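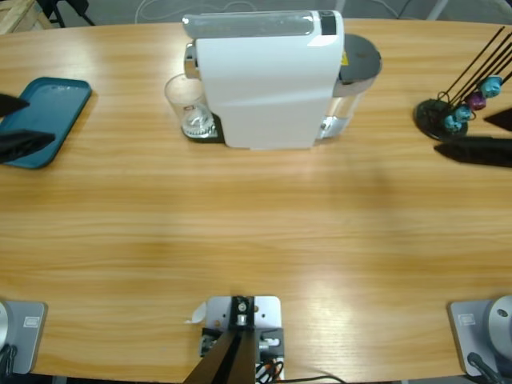 ## Coffee at Sirwood

Fares Mansour had told his mother the open day began at three, and she had told her sister it began at two, and so the two of them had been walking up and down the corridor at Sirwood for the better part of an hour, looking at posters, by the time he came out to fetch them.

"You look thin," said his aunt.

"I'm exactly the same," said Fares, and kissed them both, and led them past the Dranberg people with their sorting belt and their bowls of free candy (his aunt took two for her purse) to the room at the end, where his own table stood.

He had talked about this table on the phone since July. His mother had pictured something grander, with flashing lights perhaps, and a face. What she saw was a pleasant honey-colored table, much like the one she rolled dough on at home, with a white coffee machine at the back of it and an arm on either side. The black fingers on the left were held open over a blue-green tray. The ones on the right waited near a little stand of capsules, teal and purple, hanging like fruit.

"Which one is yours?" she asked.

"Both. Well - the software is mine. Part of the software."

"And it makes coffee."

"It's learning to."

His aunt bent down until her glasses nearly touched the drinking glass under the spout. There was something silvery and crumpled in the bottom of it. She straightened up and gave her sister a look that had passed between them over other people's kitchens for most of their lives.

"Fares," said his mother gently, "you would give a guest coffee in that?"

He went red to the ears, just as he had at 12 when his teacher read his poem aloud. A tall man from Chaudhry, who had come to see the arms and had 15 minutes before his train, studied his shoes with great attention.

"I can start it over," said Fares. "Or you could choose the capsule, Mama. It's your turn, if you like."

She considered them for a long while, because a choice was a choice, and she had never in 68 years let anybody hurry her over coffee.

"The purple," she said at last. "There's only one. It must be the good one."

Fares sat down at his keyboard, and his aunt unwrapped a candy and put it into his hand, and his mother pulled up a chair to watch.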